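About Curnel

Curnel writes about digital money for people who would like to understand it before their brother-in-law explains it again at dinner. We cover coins, exchanges, wallets, taxes and whatever lawmakers said on Tuesday that they will take back by Friday.

Riaan Mofokeng started the site after 11 years on the payments desk at Ganwood, where he learned how money moves and how long it can sit still. Urmila Kandpal edits everything he writes, usually down to half. There are four of us now, plus a newsletter that goes out at 6 a.m. whether or not the market has behaved.
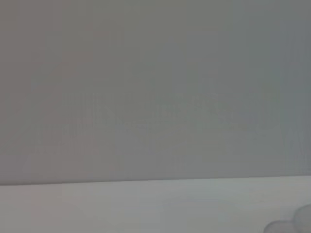
We don't make price predictions. We made one in our first year, and it stays on the site, in full, with the comments open. Readers still visit.

Staff may own crypto, up to a limit of 100 dollars per coin, and each holding is listed under the writer's name. Urmila's list is blank and she would like it known that she sleeps fine.

Our beginner's guide, Dender, runs to 55 short lessons and is free. Ads pay for the rest. Coin issuers can't buy one, though they do keep asking.

Tips, corrections and complaints go to the contact form. Riaan reads the complaints first.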